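We use cookies to remember your preferences and to count visits. Accept all | Manage settings

Open Day at Gendmont: The Gallery

Every November the Gendmont workshop opens its doors, puts out the good biscuits and lets the public watch machines try to do things that most of us manage half asleep. I went with a notebook, a thermos and low expectations of the parking, and only the parking lived down to them.
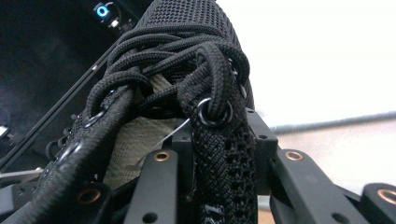 The theme this year was footwear. I had hoped for something with sparks. Zhuoran Lei, who ran the demonstration bench and did most of the talking, told us at the start that welding a car door is a solved problem and that a shoe is a different matter, and then spent the better part of the afternoon proving the second half of that sentence.

The trouble with a shoe, as explained to a room of people all wearing two of them, is that very little of it stays where you left it. The sole behaves. The upper bends when you squeeze it. The tongue slides off to one side as soon as it's unattended, and the laces do whatever laces do. A metal bracket is the same shape every time you pick it up. A trainer with its laces undone has never been the same shape twice, and a gripper has to hold it firmly enough to keep it and gently enough that somebody would still want to wear it.

Black mesh with black braided laces came up more than once, as the sort of thing that gives a camera a bad day. Dark cord on dark fabric, one loop over another, and somewhere in the pile an eyelet you'd like to find. A man near the front asked why they didn't just use white laces. Lei said that they'd be delighted to, and that he was welcome to write to the shoe trade about it. He wrote something down, so perhaps he will.

There were two arms on show. The older one is called Zulu and the newer one Vulik, and I was told quite firmly that the names don't stand for anything. Zulu does the lifting and turning. Vulik is meant to do the clever part, and has the temperament to match. Halfway through the first session it stopped, thought about things for what felt like a school term, and went back to its starting position. We gave it a round of applause anyway. I've had worse from string quartets.

The task was simple to say: pick up a shoe, hold it still, find the eyelets, tidy the laces, put the shoe down facing the right way. On the board by the door they'd written up the morning's scores, which I thought was brave. Out of 200 attempts, 81 had gone all the way through without a human hand coming to the rescue. Lei pointed out that last year's open day managed 38 from the same number, and that if the improvement carries on like this we may all be in slippers before it matters.

Visitors were allowed a go with a hand-held gripper, and this was the best part of the day by a long way. It's a humbling bit of kit. You know exactly what you want to do with the lace, you've been doing it since you were five, and now you're doing it in oven gloves made of plastic. My turn lasted 57 seconds and ended with the tongue shoved right down into the toe. A girl of about nine had hers sorted before I'd finished apologising to mine, and was asked if she wanted a job. She said she'd have to see.

Questions ran long. Somebody wanted to know if the machine could tie a bow. No. Somebody else wanted to know if it could undo a knot. Also no, and from Lei's face I'd say that one gets asked a lot. The most useful answer of the afternoon was to a woman from Zillport, who repair walking boots and had come hoping to see leather. Leather is easier, apparently, as it holds its shape, though it marks if you pinch it too hard. She was promised a proper try-out with a crate of her own boots, and she left looking a good deal happier than the man with the white laces.

The talk on fingertips started at four o'clock and I'll admit I went in for the chairs. It was better than that. A good deal of the time goes on the shape of the fingers: how wide, what angle, how much give. They'd passed a box of old ones along the rows, the rejects, and there were over a dozen by the time it got to me. Some looked like shoehorns. One looked like a shoehorn that had been in a fire, and we were asked not to bend it.

If you go next year, wear something with laces you don't mind lending. Slip-ons will get you a pitying look at the bench. The tea urn is round the back past the paint store, and the biscuits were gone by half past three.

Last updated: November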